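12/17/19 – handheld gripper comparison, cloth

Two finger sets on the handheld units: the stock curved pair from Zadora and the reprint from Wolent. Same blue cloth for both, folding and corner lifts. Opening set to 80 mm, 61 grasps per set, logged on the Platico controller. 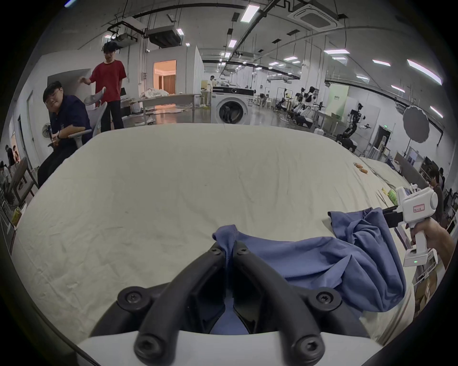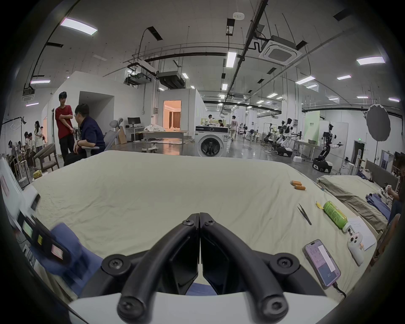
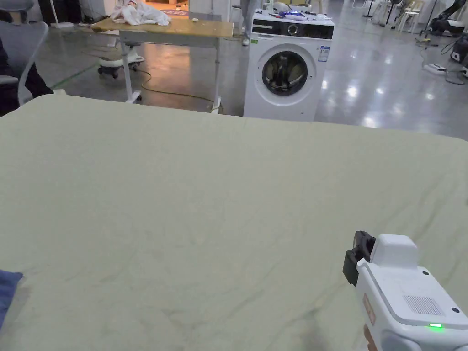

Top: corner pinched in the black jaws, second unit pulling up a fold. Bottom: head view, green LED on.

Zadora set: tips meet cleanly, single-layer pinch OK. Slips when the second hand pulls sideways.

Wolent set: more grip, but picks up two layers too often. Tips probably need a smaller radius.

Logger dropped 107 samples out of the first 500, all on the left unit. Same fault as August. Swapped the cable – no drops since.

To do: redo the sideways pull with tape on the Zadora tips. Ask Öztürkmen for the softer pads. Check wrist and head clocks before the next run.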